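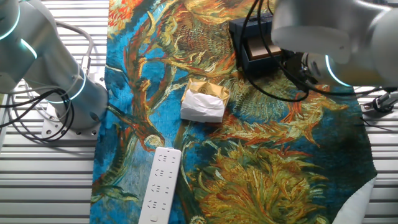

About Prestau Lake Charters

We run guided fishing trips on Prestau Lake, a short drive north of Brundville. We started with one aluminum boat and now have two, each taking up to four guests. The lake holds walleye, northern pike and lake trout, and our longest pike so far measured 46 inches.

Trips run eight hours and leave from the Satti Road dock at 6 a.m. Rods, tackle, life jackets and lunch are included. You will need your own fishing licence and rain gear.

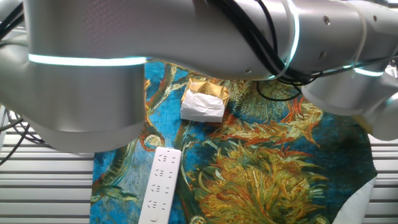

Pike go back in the water. Walleye within the slot limit can be kept, and we will clean them for you at the dock. In February we switch to ice fishing out of heated huts near Pillow Island.

Filed under: About Us, Fishing Charters

Comments

walleyewes: Do you take kids? Mine are keen.

pat_m: Had a good day out in June. Windy after lunch but we still got our limit.

This site uses cookies. By continuing to browse you accept our cookie policy.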